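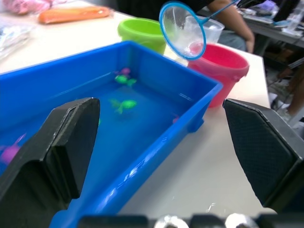
Water changes how children sort, and I wanted the setup to stay plain enough that the water did most of the work. I'd started out with dry fish on a tray, and the sorting was over so fast that I had almost nothing to write down. So I moved to a blue tub, with toy fish in green and pink, and a green and a pink container standing by to take them. The colours match on purpose. I never told anyone which fish belonged where – I just said the fish needed a new home and sat back with my notebook.

Early Years > Papers > Water play > 3.2 Materials and setup
November | By Noemí Pacheco and Yolotzin Barajas
12 shares | 2 comments

I measured the water each time, 3000 ml from the kitchen jug, as Yolotzin had noticed in the pilot that a fuller tub turned the whole thing into a splashing game (great fun, hopeless for my notes!). We had 12 children and saw each of them twice, once with the dry tray and once with the tub. A session ended when the child said so, or when a grown-up had to go and find a towel.
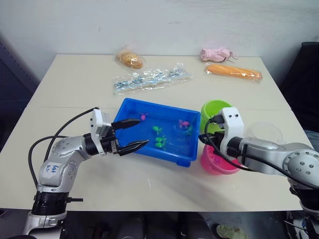

Last updated in November, 4.15 pm

Figure 2. The water task. Pink and green fish in shallow water, with the green and pink containers to the right.

I kept the water shallow so that small hands could get right under a fish, but a floating toy still slides off when you poke it, and that little chase is what I was after. I scored a catch when the fish left the water, and a match when it went into the container of its own colour. Fish dropped on the table counted as neither. Yolotzin wanted them scored as a try, and we argued over that for most of an afternoon – her version is in the appendix, next to mine. Where a child tipped everything back in and began again, I took the first round only.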